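Pridton House Residential Services
Gallery: The Linen and Clothing Room

Introduction

The Linen and Clothing Room at Pridton House receives, sorts, folds and returns the personal clothing of all residents, together with the bed linen and towels of the three accommodation wings. The room was refitted in May, and this page presents the work carried out there and the standards that apply to it. Residents and their families are welcome to consult it before completing a clothing service form.

Personal clothing is handled separately from house linen at every stage. Each resident is assigned a numbered shelf, and the room currently maintains 196 of these. Shelf numbers are printed on the inside label of each garment and are not reused until a resident's file has been closed.

Sorting

Garments are sorted by type before folding begins. T-shirts, undershirts and light sweaters form the largest group. Trousers and skirts are placed on the rail side of the room, and socks are paired at the small table near the door. Items without a readable label are set aside in the Lüthi cabinet, where they are held until an owner has been identified.

Folding

T-shirts are folded by hand on a flat surface covered with a clean sheet. The fabric is smoothed with open palms before the first fold is made, with particular attention to the center of the garment, where creases tend to gather. Sleeves are opened out fully so that both sides can be brought in evenly.
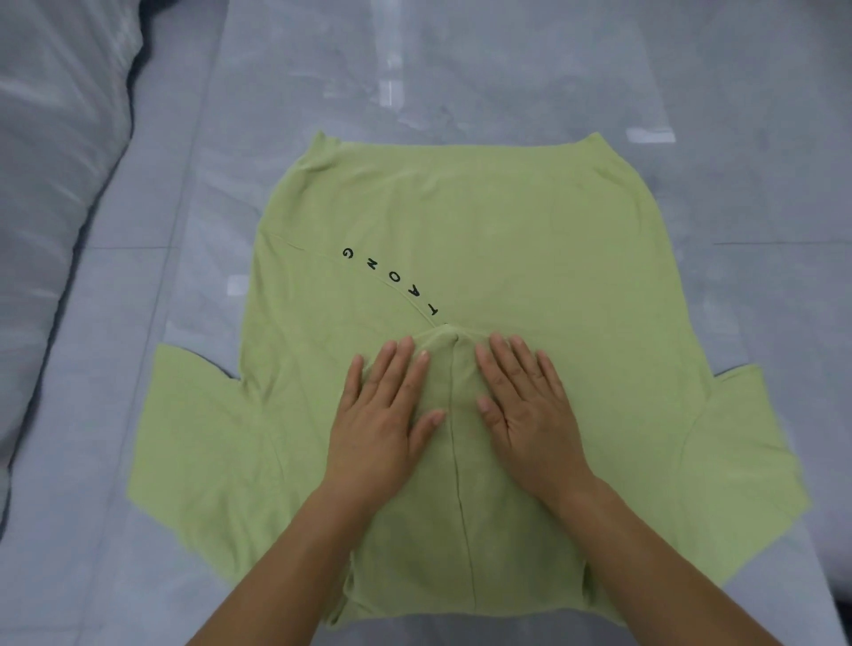

Once the sides have been brought in, the garment is folded in half lengthwise and then in thirds. The finished width should match the depth of the resident's shelf, so that the folded edge faces outward and the stack can be read at a glance. Printed shirts are folded with the design on the outside where the cut allows. Many residents recognize their clothing by its lettering or color well before they look at the label.

Knitwear is folded once only and laid at the top of the stack. Garments with buttons are closed at the collar and at the third button. Staff are asked not to press hard on raised prints or embroidery, and to smooth the cloth on either side of them.

Bed Linen

Sheets are folded by two members of staff wherever possible. Fitted sheets are turned corner into corner and finished on the table. The room holds 322 flat sheets in regular circulation, with a further 200 in the reserve store on the lower floor. Sheets showing wear along the hem are withdrawn at the monthly check and kept as table covers for the folding area.

Shelving

The shelving units were supplied by Forell and run the full length of the inner wall. Each unit has 8 shelves. The lowest is left free for shoes and bags handed in with a resident's clothing. Stacks are limited in height so that an item may be taken from the middle without disturbing the remainder.

Returns

Clothing is returned to residents' rooms in the afternoon, between two o'clock and four o'clock. Residents who prefer to collect their own items may do so at the counter during the same hours. Anything requiring repair is returned with a yellow slip giving the nature of the damage and the date by which a decision is requested. Minor repairs, including hems and loose buttons, are completed in the room without charge.

Training

New members of staff spend their first two weeks at the folding tables under the supervision of Lizelle Mabuza, Head of Linen Services. The house folding guide, prepared by Ms. Mabuza and printed by Zetero, is kept at each table. It sets out the approved fold for every common type of garment and is reviewed once a year. Families who wish to follow the same method at home may request a copy at the reception desk.

Visiting the Room

The Linen and Clothing Room is open to visitors by arrangement with reception. Visitors are asked to leave coats and bags at the counter and to keep the folding tables clear. Questions about missing garments should be made in writing on the form available at the counter, giving the resident's shelf number and a short description of the item.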